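29th March
Posted by Halima Briggs
Filed under: Meetings & Minutes

Drolden Clothing Swap, planning mtg

Present: Rekha Pandey (chair), Musa Nwankwo, Ifeoma Nwosu, me. Tobiloba Olatunji sent apologies.

Hall. Cirnholm Hall confirmed, $115 for the day, deposit paid. Musa to pick up keys. Claltow room was cheaper but no parking so no.

Stock. 239 pieces in so far, mostly kids and womens. Short on mens again. Ifeoma to put a note in the school newsletter.

Sorting. Long talk. Agreed tables by size, not by type. Coats stay on rails. Rekha wants stained stuff pulled before the day, all agreed. Elastic waist pants go wtih loungewear, drawstrings too.

Flyers. 200 printed, 68 left. Musa will drop some at Aliyu Bakery.

Tokens. One per item, max ten each. Ifeoma thinks ten is too many. Left it for now.

AOB. Need more hangers. Bags too, ask Tobiloba. Next meeting same place, bring teh sign up sheet.

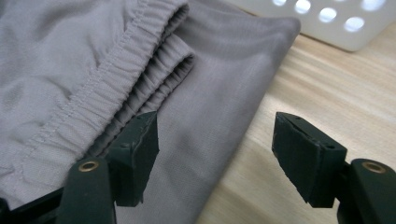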